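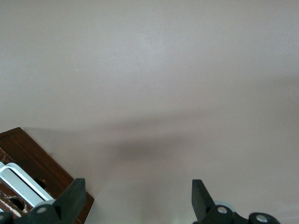 Soft shadow across a matte, pale mauve-gray surface.

The Trouble With Flat
Matte finishes now cover desks, kitchens and clinic walls. Keeping them matte is a materials problem.
By Carola Kleinschmidt
June 22, 2018

A glossy coating reflects light the way a mirror does, at an angle equal to the one it came in at. A matte coating scatters it. The difference comes from the top few thousandths of a millimeter, where fine particles, usually silica or wax, push the dried film up into low hills. Light striking the hills leaves in many directions, and the eye reads the result as flat color.

Gloss is measured with a meter that shines a beam at a fixed angle and records how much returns at the matching angle. The standard setting is 60 degrees. When the reading drops below 10 gloss units, most labs switch to 85 degrees, a grazing angle that separates dull samples from very dull ones. Two panels that both read 3 at 60 degrees can look quite different across a room with a window at the far end.

Wolfram Fuchs runs the finishing lab at Wostex, which supplies coated board to office furniture makers. In February his group closed out a long study of returned panels, 2,679 of them. Few had failed in the usual sense. The film was intact, adhesion was good, and the color was within tolerance. The complaint was shine.

"The customer writes 'stain,'" Fuchs says. "We wipe it, we degrease it, and the stain is still there. Then we put the meter on it and the reading has doubled."

The effect is called burnishing. A sleeve, a mouse or a cleaning cloth wears down the tops of the hills, and the surface begins to act like a mirror in that one area. Dark colors show it first, since they return little diffuse light to hide the change. Pale grays and off-whites can take a good deal more rubbing before anyone notices.

Wostex tests for it with a weighted felt pad. Gloss is read at the start, at 500 strokes and again at 1,000. The curve matters more than the final number. Coatings with large silica particles tend to climb early and then level off. Those with finer particles climb slowly and keep going.

Adding more flatting agent lowers the starting gloss but brings other problems. The liquid thickens, it levels poorly, and the cured film holds skin oil in its valleys. At Sollulum, a resin maker with a pilot line in Gatlow, Timo Stüber has been working on coatings that contain almost no particles. The wet film is exposed to short-wave ultraviolet light, which cures only the outer skin. The skin shrinks and wrinkles over the liquid below it, and a second lamp cures the rest. The folds are made of the same hard resin as everything under them.

The process needs a nitrogen atmosphere, because oxygen interferes with the cure at the surface. Line speed and film weight both change the size of the folds. Stüber's team spent most of a year on nozzle placement alone.

Rüdiger Harms, who specifies interiors for the Requena group of clinics, still orders a satin grade for any counter that gets wiped down every hour. Walls above shoulder height get the flattest finish in the catalog. Samples are viewed upright, under the lighting planned for the room, from both ends.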